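Der Zitronenstoff

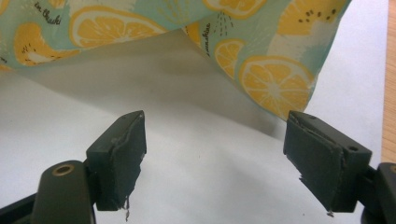

Mein Stoff mit den Zitrusscheiben über der weißen Fläche.

Vor drei Jahren bin ich nach Vilau gezogen, und in dieser Zeit hatte meine Küche immer dieselbe graue Tischdecke. Sie war praktisch, und sie war schon in der Wohnung. Im Februar habe ich dann beschlossen, dass ich eine neue Decke nähe, obwohl ich das Nähen erst spät gelernt habe und immer noch sehr langsam bin.

Den Stoff habe ich in einem kleinen Laden in Stakberg gefunden. Eigentlich wollte ich etwas Einfarbiges kaufen, am liebsten dunkelblau. Aber dann lag dort dieser Stoff in einem hellen Mintgrün, mit weißen Flecken wie von einem Pinsel und mit großen gelben Zitrusscheiben. Zwischen den Scheiben steht in geschwungener Schrift das Wort «sunshine». Ich musste an das Wort «Sonnenschein» denken, eines der ersten langen deutschen Wörter, die ich richtig aussprechen konnte.

Meine Freundin Kamala Devadiga war mit mir im Laden und hat gefragt, ob das nicht zu bunt ist für eine so kleine Küche. Vielleicht hat sie recht. Ich habe trotzdem 3 Meter genommen.

Zu Hause habe ich den Stoff zuerst gewaschen, bei 30 Grad und ohne Weichspüler. Das ist wichtig, denn Baumwolle kann einlaufen, und danach passt die schönste Decke nicht mehr auf den Tisch. Beim Bügeln war ich vorsichtig und habe nur die linke Seite gebügelt. Ich schreibe «die linke Seite», weil man das auf Deutsch so sagt. Beim ersten Mal habe ich wirklich links angefangen und auf der rechten Hälfte aufgehört.

Schwierig finde ich die Frage, wo man schneidet. Bei einem Stoff mit so großen Früchten möchte ich keine Scheibe am Rand halbieren, aber es geht fast nicht anders. Es gibt auch eine gelbe Frucht mit kleinen schwarzen Kernen, vielleicht eine Kiwi oder eine Passionsfrucht, und ich hätte sie gern in der Nähe von meinem Platz. Ich habe den Stoff schon oft hin und her gelegt und wieder zusammengefaltet.

Für den Saum plane ich 3 Zentimeter, doppelt eingeschlagen. Die Ecken mache ich wahrscheinlich einfach, ohne die schräge Naht, die in meinem Nähbuch auf zwei Seiten erklärt wird und die ich auch nach dem dritten Lesen nicht verstehe. Wenn jemand von Ihnen eine leichtere Erklärung kennt, bitte schreiben Sie mir.

Aus dem Rest möchte ich noch Servietten nähen, und eine davon bekommt Kamala.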